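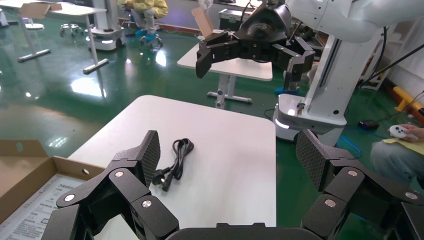
Leite grinder stalls mid-dose and the grind drifts coarse

Last updated: July 11, 2014
Reading time: 6 min
Print this page | E-mail this page

Status: closed (by me, see the last entry)
Product: Leite burr grinder, made by Altumside
Reported by: Madhu Khurana
Support contact: Aarti Malhotra

What it was doing

OK so I've had the Leite since January and until a couple of weeks ago I had no complaints at all. I pull two shots in the morning, sometimes a third if there's company, and it just did its thing. Then it started slowing down in the middle of a dose. You hear the motor drop in pitch, like it's going uphill, and then it either picks up again or stops dead with the light blinking. If I turn it off and wait a minute it'll run again.

The other thing, which I didn't connect at first, is that my shots got fast. I normally get 38 grams out and it takes a nice slow while to get there. Now it was gushing, blond almost right away, sour as anything. I went finer on the dial and it was OK for one shot and then gushing again the next morning. I hadn't touched the dial in between!

Beans are a medium roast from the place on the corner in Studton, same ones I've been buying all year. I did try a darker bag in case these had gotten harder or something (can that happen?) and it stalled on those too.

Before I wrote in

Stuff I tried on my own, so you don't have to ask me:

- Different outlet. Kitchen first, then the one in the hall. Same stall in both.
- Unplugged the power cord at both ends and pushed it back in firmly. No change.
- Emptied the hopper and ran it with nothing in it. Runs fine empty, sounds smooth.
- Brushed out the chute from underneath. Got a surprising amount of old coffee out. Stalled again on the next dose anyway.
- Ran grinder cleaning tablets through, one capful. It stalled on those, which made a mess because I had to dig half-crushed tablet out with a chopstick.

First reply from Aarti

Aarti wrote back the same afternoon, which I appreciated. She wanted to know where the dial was sitting when it stalled and how much I was putting in at once. Dial was on 70, which on mine is a normal espresso spot, and I keep the hopper maybe half full.

She asked me to do a test with the hopper off: weigh out 40 grams of beans, pour them straight into the throat with the grinder already running, and say what happened. If it got through, do it again right after. She also asked me to let it sit for 90 minutes before starting, so the motor would be properly cool.

The 40 gram test

First round: slowed down at one point but got all the way through. Second round: stalled with beans still sitting in the throat, light blinking. I unplugged it, tipped it over the sink and shook the rest out. Then I did what she'd said to do if it stalled, and checked whether the upper burr was seated. You lift the hopper collar, turn the carrier counterclockwise and pull it up by the little handles.

Mine came up way too easily. I've had it out twice before for cleaning and it always took a bit of a tug. This time it pretty much fell into my hand. I sent that back to Aarti along with the fact that one of the three rubber feet under the carrier was missing — not torn, just not there. I have no idea when it went. I may have washed it down the sink last time I cleaned it, I'm not going to pretend otherwise.

Second reply

She said a missing foot would let the carrier tilt a hair when beans push up against it. So one side of the burrs ends up too close and the other side too far apart, and you get a motor that's fighting plus grounds that are partly way too coarse. That did match what I had in the cup. She said she'd send a set of feet, no charge, and in the meantime please don't run it at espresso settings.

She also asked me to look at the threads where the collar screws down. I'd never looked at those in my life. Packed with coffee, all the way around, and kind of oily and hard, like old cake frosting. I brushed it dry first with the brush that came with the grinder, and when that got nowhere I used a wooden toothpick. Took forever. Aarti said no water and no oil on the threads, so I stuck to that.

The week without espresso

Not really part of the ticket, but somebody will want to know: the Leite is OK for French press with the foot missing. I kept it way up on the coarse end and it never stalled once. There were more fines at the bottom of the cup than I like. I borrowed a Kakent hand grinder from my sister for the weekend and that was lovely coffee, but my arm isn't up to doing that every morning before work.

Feet arrived

Three feet in a little bag, plus one spare. The old ones pull straight out. The new ones are stiff and I couldn't get them in with my fingers, so I twisted them while pushing and that did it. Make sure they're all the way down — there's a lip, and the lip should be flush. I had one sitting proud the first time and the collar wouldn't screw on straight, so that was an easy one to catch.

Then I had to find zero again, because all my old numbers were off. The way Aarti had me do it:

1. Hopper empty, collar screwed down, dial at the coarse end.
2. Turn the grinder on and bring the dial down slowly.
3. Stop as soon as you hear a light chirp. Mine was quiet, so turn off the radio.
4. Back off until the chirp goes away, then switch off and move the marker ring to zero.

Don't keep going past the chirp to see what happens. I did, a little, and it's a horrible sound.

Repeat of the test

Let it sit again, then 40 grams straight into the throat, twice in a row. No slowdown on either one. Did a third for luck and that went through too. My espresso spot has moved, it's a good bit finer on the dial than 70 now. I asked if that was a problem and Aarti said no, the old number was only good for the old feet.

Shots: first one choked completely, just drips, my fault for guessing. Second one better. By the next morning I was back to 38 grams out at the pace I like and it tasted like it used to. It's held there for five mornings and I haven't moved the dial.

Still open, sort of

The light still blinks once when I switch it on, and I honestly can't remember if it always did that. Aarti says one blink at startup is normal and it's the steady blinking that means a stall. Fine by me.

I did ask if the cleaning page in the manual could say something about checking the feet before you rinse the carrier, and she said she'd pass it on. Also if you're ordering feet for this model, the ones for the older Altumside grinder look the same in the photo but they're shorter. Check the part number on the bag.

Closing this one. Thanks Aarti!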